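**Fledon folding frame table, white**

The Fledon is a light utility table with a tubular frame and a fabric shelf slung between the lower rails. It is made for porches, laundry rooms, market stalls and anywhere else a table has to be put up for part of the year and put away for the rest. Zunside has carried it since May, in white only.

Item no. 376. Ships flat in one carton. Tabletop sold with the frame or separately.

## What you get

- Frame tubes and corner joints
- Fabric shelf panel
- Tabletop
- Collars for the foot of the legs
- Spare end caps (2)
- Instruction sheet

No tools are needed for the frame. The tabletop fastens from underneath with 3 thumbscrews, packed in the small bag taped inside the carton lid. Check the lid before you throw the carton out. Most of the calls we get about missing screws end there.

## Putting it together

Work on the floor or on a large bench, and put down a sheet of plastic or an old blanket first. White tube picks up marks from concrete and from dirty workbenches, and they are hard to get off.

Assemble the lower rectangle before anything else and leave the panel slack until all the corners are seated. Then turn the frame on its side to fit the legs. It is steadier that way, and you can get a good grip on the lower rail while you push each pole home. Twist as you push. If a pole stops short, pull it out, wipe the end and try again. Don't use a hammer.
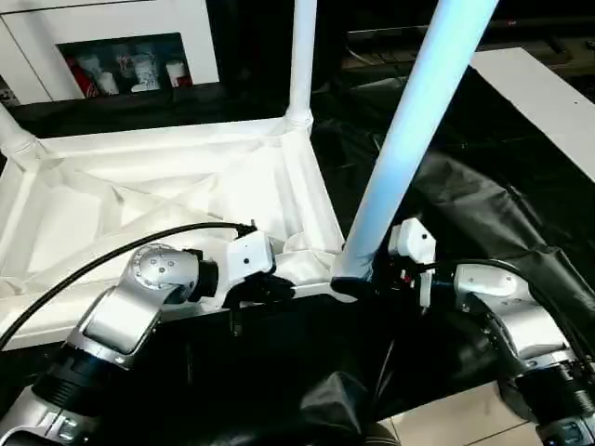 Gebhard Auer wrote to us that he fitted the panel last the first time and had to take two corners apart again to get the seams to lie straight, and he would like the sheet to say so in larger print. The next printing of the instruction sheet has the panel step in bold.

Once the legs are in, stand the frame up, press down on each corner in turn, and set the tabletop on it. A small amount of rocking on an uneven floor is normal. Rocking on a flat floor means a leg is not all the way in.

## The shelf panel

The panel is there for light things: towels, folded cloths, paper goods, garden gloves. The load limit is 22 pounds, spread out. Pots, tools and full boxes will stretch it, and a stretched panel does not go back.

Fold lines from packing show for the first few days. They drop out with use. To wash the panel, take it off the frame, use cool water and mild soap, and hang it flat. Don't put it in a dryer.

## Storage

Pull the legs, leave the lower rectangle together if you have the room, and store everything dry. The collars can stay on the poles. Outdoors over winter is not recommended, even under a cover — the tube will take it, the stitching won't.

## Parts and returns

Replacement panels, collars and end caps are kept in stock at our Zurnholm warehouse. Please give the item number when you order. Unused tables can be returned in the original carton. For parts questions, write to Negin Vahidi at the Zunside parts desk.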